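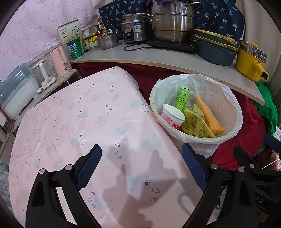
Pink quilt with grey cloud print, beside a lined wastebasket.

Jan 10, 2019

VILTSTEAD YOUTH BAND SPRING CONCERT: TICKETS ON SALE

Tickets now out for the Viltstead Youth Band spring concert, Chala Hall, February. 115 players, ages 10 and up. Two halves, short interval. Programme includes a new march, "Sterkberg", plus film tunes and a slow peice for low brass. Families welcome, under-fives free. Doors open half an hour before. Bookings at the hall desk or by post.

ENDS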